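Fitting or replacing a processor: your questions answered

These are the questions we get most often at the Akeck repair bench from people who want to change a processor themselves. They cover ordinary desktop boards with the contact pins in the socket. If your board is a different sort, ring us before you start.

Do I need to take the motherboard out of the case?

Usually not. If the cooler has a backplate and your case has no cut-out behind the socket, then yes. It is easier to work with the board flat on a table in any event, and most cases can simply be laid on their side.

How do I get the old cooler off?

Run the computer for a few minutes first so the paste softens, then shut down, switch off at the wall and pull the plug. Undo the cooler screws a turn or two each, going corner to corner. Twist the cooler gently left and right until it lets go. Don't pull straight up.

How do I open the socket?

Press the lever down slightly, move it sideways out from under its catch and let it come up slowly. It is springy, so keep a finger on it. Then lift the metal frame. On some boards the lever swings right over towards the memory slots. Take out any tall memory sticks if they are in your way.

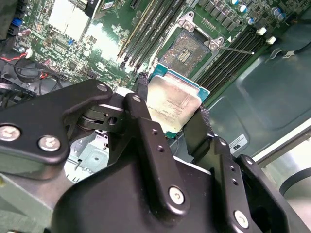 Processor just above the open socket, metal side up.

Which way round does it go?

There is a small triangle on one corner of the processor and a matching mark on the socket or the board next to it. Line those up. Most processors also have notches in the edge, and these have to meet the bumps in the socket. Hold the chip by its edges, bring it level and lower it straight down. It should drop into place under its own weight. If it rocks, lift it off and check the corners again. Never slide it about to find the fit.

How hard should I press?

Don't press on the processor at all. The lever does the pressing. It does take a fair push to close, and a bit of creaking is normal on a new socket.

I touched the contacts underneath. Have I ruined it?

Probably not. Wipe them with a lint-free cloth and a little isopropyl alcohol and leave it to dry for a few minutes. Don't wipe the pins in the socket. Cloth catches on them and bends them.

There are smudges and streaks on the metal top. Does that matter?

Not to the working of it, but clean it before putting fresh paste on. Old paste that has gone hard will come away if you lay a damp wipe over it for a minute. The printed text can fade with repeated cleaning, so write the model number down first.

Can bent pins be straightened?

One or two, sometimes. Koen Desmet does these for us on a Monday, under the microscope, and will tell you beforehand if it isn't worth trying. We charge 22 euros to look, taken off the price if we go ahead.

How much paste should I use?

A blob the size of a pea in the middle. Larger processors want a line or a cross. We sell the Harnia paste in small tubes, and one does about 7 processors.

The computer turns on but the screen stays blank. What now?

Check that the second power lead, the one near the socket, is plugged in. Then reseat the memory. If it is still blank, the board may need a newer BIOS before it will accept the processor - look at the maker's support list.

Can you do the whole job for me?

Yes. Bring the computer, the new processor and the cooler with all its screws. We are closed for two weeks in August.

Comments

Vidar Myklebust
Twisting the cooler worked. I had been pulling at mine for ages. Might be worth adding that some coolers have clips instead of screws.

Soledad Lozano
My triangle was so faint I needed a torch to find it. The notches were much easier to go by.

Roald Tangen
Is the plastic socket cover meant to be kept? Mine popped off when I closed the lever.

Koen Desmet
Roald - yes, keep it. You'll want it if the board ever goes back under warranty.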